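Hard water and soft finishes: a conversation at Pritent

10/10/2025

Pritent has been refinishing domestic tables from a unit in Hastcombe since January. The workshop takes in dining tables, desks and the occasional counter, and most arrive with the same complaint: pale rings, grey patches near the edges, and a surface that feels rough after cleaning.

The owner, who trained as a chemist before moving to furniture, puts much of this down to the way oil finishes are looked after. "People wipe an oiled table with washing-up liquid every evening. The detergent lifts the oil out of the top layer, and then the water goes in. The grain stands up and they sand it, usually across the grain, and that is when they ring me."

The workshop uses a hardwax oil sold as Lumer for most pale timbers. Two thin coats are applied, with 24 hours between them. A third is added only where a table will be used for meals. "A thick coat does not cure properly. It stays soft underneath and marks under a warm plate." 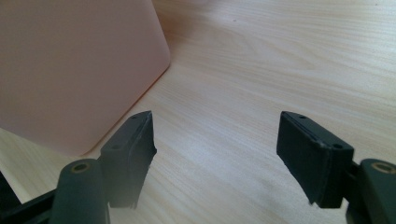

Sanding takes up most of the working day. The final grade for a light-coloured top is 300, and the owner will not go finer, on the grounds that a closed surface takes up too little oil. Fine streaks and soft wavy figure, of the sort seen in the pale wood here, become more distinct once oiled, and so do any scratches left by the previous grade. "You check with a lamp held low, from both ends. Overhead light hides everything."

Customers often ask for the wood to stay exactly as pale as it was when bare. Pillai, the firm that supplies the workshop's boards, sends offcuts with each order, and these are oiled as test pieces before any work is agreed. "Clear oil still darkens wood. I show them the offcut, and almost all of them accept it."

For daily care the advice is a damp cloth followed by a dry one — no sprays — and a fresh coat when water stops beading. Spills of red wine or strong tea should be blotted at once. Old rings can sometimes be reduced by local sanding, although the repaired area may look lighter for several weeks.

The current waiting time is 3 weeks. Veneered tops are inspected before a price is given.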